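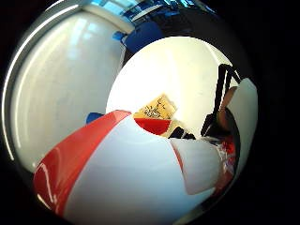
A glossy, pale curved surface beside reflective chrome

Gloss is the property of a surface that makes it look shiny. It depends on how evenly the surface throws back light. A smooth surface sends most of the light off in one direction, while a rough one scatters it and looks dull, or matte. Gloss is separate from color, and two samples of the same paint can differ widely in shine.

Measurement
Gloss is measured with a glossmeter, which shines a beam at the surface at a fixed angle and records how much comes back at the matching angle. An angle of 60 degrees is used for most coatings. Very shiny samples are read at 20 degrees and dull ones at 85. Curved parts are hard to read, and makers often test a flat panel coated in the same batch.

Causes of gloss loss
Sunlight, harsh cleaners and fine scratches all lower gloss over time. Enamel fired onto steel usually keeps its shine longer than ordinary house paint. Polishing can bring back some of the shine on paint but also thins the coating.

Wendham enamel trade
The town of Wendham had 19 enamel works at the peak of the trade, the largest of which, Ziltetti, employed up to 135 people. Its white ware was sold in 4 grades of finish, from matte to full gloss. The Lashari works made mainly signs and stove panels. A collection of 3,120 sample plates is kept at the Wuvisum museum.

See also
Enamel
Luster
Surface roughness

Last edited 2022-10-05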